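2021-10-31
Uriel Villalobos

Teardown notes on the old office tower, one of a batch Bruvico is retiring. Asset tag 466. Supply is internal, so the mains cord comes off before any screw does.

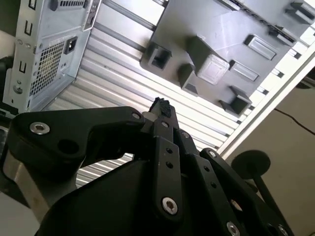

Case screws go in their own cup. They have a coarser thread than the drive screws and will strip the drive mounts if you mix them up.

12 comments

Work with the tower on its side, open side up. It keeps the weight off the board connectors and stops loose screws from falling under the board.

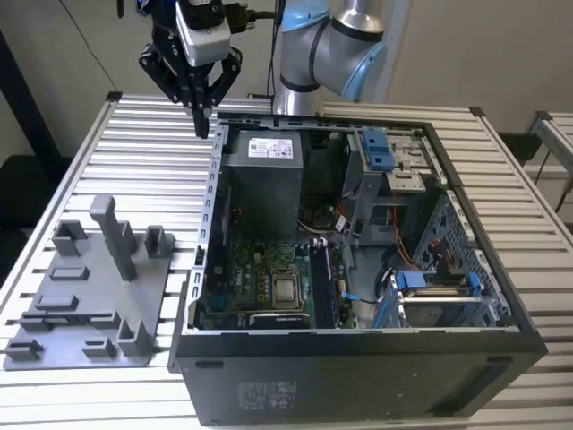 Order of removal matters more than speed. I start at the drive bay, where the blue plastic latch has to be released with both hands, then unplug everything from the supply. The orange and red wires looping through the middle get moved clear before I touch the memory. CPU stays in its socket until the board is out.

Budget 60 minutes for the first one. Boards go to Grabowska in November, bare steel to Doltico.

60 shares

Contact | Copyright 2021 Uriel Villalobos | Back to top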